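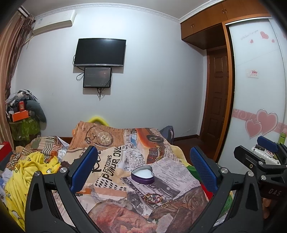

Tarutden 印花法兰绒毯:使用与洗涤记录

送测的是 Tarutden 的印花法兰绒毯,旧报纸拼贴图案,双人规格,聚酯纤维,双面起绒。包装标注克重 280 g/m²,吊牌建议水温不超过 30 ℃。本文只讨论这类毯子的三个问题:印花耐洗程度、掉毛量、静电。保暖性受室温和被芯影响太大,不做排名。

对照品两条:Tudton 的纯色法兰绒毯,Kioko 的棉质纱布毯。三条均为自购,从十月开始轮换使用。

图案与印刷

旧报纸底纹以米色、棕色、黑色为主,夹有橙色。怀表和橙色老爷车属于大块图形,边缘清楚。这类图案的优点是耐脏,浅色区域不连成片,落了灰或沾了茶渍都不显眼。缺点是方向性强,毯子横过来铺,图就倒向一边,对强迫症不友好。

印花做在绒面上,逆着绒毛抚过去会露出较浅的底色,顺向抚平后恢复。这是先织后印的常见现象,不算瑕疵。背面颜色偏淡,只能当里面用。

洗涤

洗衣机冷水轻柔档,中性洗涤剂,不加柔顺剂,脱水 500 转,阴干。首次洗涤水色略灰,第二次起基本清澈。五次之后,黑色部分有轻微发灰,橙色变化不明显。绒毛在折叠线上有倒伏,用软毛刷可以梳开。

不建议烘干。Renato Belmonte 在他的家纺测评栏目里用中温烘过同一款,绒毛尖端结成小粒,手感变涩,而且没有办法补救。我没有重复这项测试。

掉毛

每次洗后取出滤网内的绒絮,晾干称重。首次洗涤 Tarutden 为 652 毫克,Tudton 为 1027 毫克,Kioko 为 40 毫克。纱布毯没有绒面,数据仅作参照。Tarutden 到第三次时,滤网里只剩薄薄一层。深色衣物不要与它同洗,这条三次之后仍然适用。

静电

聚酯绒毯在干燥房间里必然带静电。开暖气后,夜里掀开毯子能听到噼啪声,Tudton 同样如此,两者难分高下。Kioko 几乎没有。加湿之后情况改善,换成棉质睡衣也有帮助。对静电敏感的人应直接选棉。

缝边

四边为包边车缝,针距均匀,转角处叠了一层,摸上去偏硬。用到现在未见脱线。Tudton 采用折边单线,洗第四次时有一处跳针,长度不到一指宽。

收纳

卷起来比折叠好,绒面不易留压痕。我用的是 Rirora 的无纺布收纳袋,中号偏紧,大号有余量。真空压缩袋能省空间,但取出后绒毛需要一两天才能回弹,换季存放可以接受,频繁取用就算了。

结论

作为床面盖毯或午睡毯,Tarutden 合格,印花耐洗程度好于我对这个价位的预期。扣分项是背面颜色浅、转角偏硬、静电。如果只要保暖不在意图案,Tudton 更便宜,代价是掉毛和做工。皮肤容易发痒的人选 Kioko,冬天需要再加一层。

评分(十分制):印花 8,掉毛 7,静电 4,缝边 7。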